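Speaker notes: Sorting out the seed library
November 2022
4 min read

Opening

Hello, and thank you for coming out on such a filthy evening! I'm going to talk about seeds — mostly beans, because I can't help myself — and how the Findetholm seed library got from a biscuit tin to something people borrow from every week.

(Wait for latecomers. Pass the Flakby bean pods along the front row and let people rattle them.)

Where it began

We started with 9 packets left over from an allotment swap. Half had no date on them and one just said "good one". We grew that one out and it was a squash, and it was a good one.

By the end of the first summer we had 35 varieties, and the tin wouldn't shut. Talk about the Hiltarard pea here: tall, purple-flowered, grown in the village for longer than anyone can remember, and missing from every catalogue I own. Somebody found a jar of it in a shed. I still get excited telling this bit, so slow down.

Borrowing and bringing back

You take a pinch in spring, you grow it, you let a few plants go to seed, and you bring some back in autumn. If the slugs get the lot, come and tell us and take some more.

Say clearly that returned seed doesn't go straight into the drawers. It gets its own tray until it has been checked and labelled, and the two lots stay apart even when they're side by side on the table. 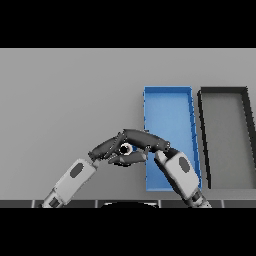 Drying and storing

Paper envelopes, never plastic, until the seed is properly dry. A bean should snap or shatter under a hammer; if it dents, give it another week. (Do the hammer. People love the hammer.)

After that, jars with tight lids in the coldest room you've got. Parsnip is hopeless after a year, but our oldest tomato seed is 12 years old and came up like cress last spring!

Saving your first seed

Start with peas, French beans, lettuce or tomatoes. They mostly keep themselves to themselves, so what you sow is what you get. Squashes cross with everything in sight — lovely surprises, some of them inedible.

If there's time, tell the Tekin lettuce story. If not, go to questions and point out the sign-up sheet by the tea urn.

18 shares · 6 comments

Related
How to read a seed packet
Five beans for a cold garden
Notes from the autumn seed swap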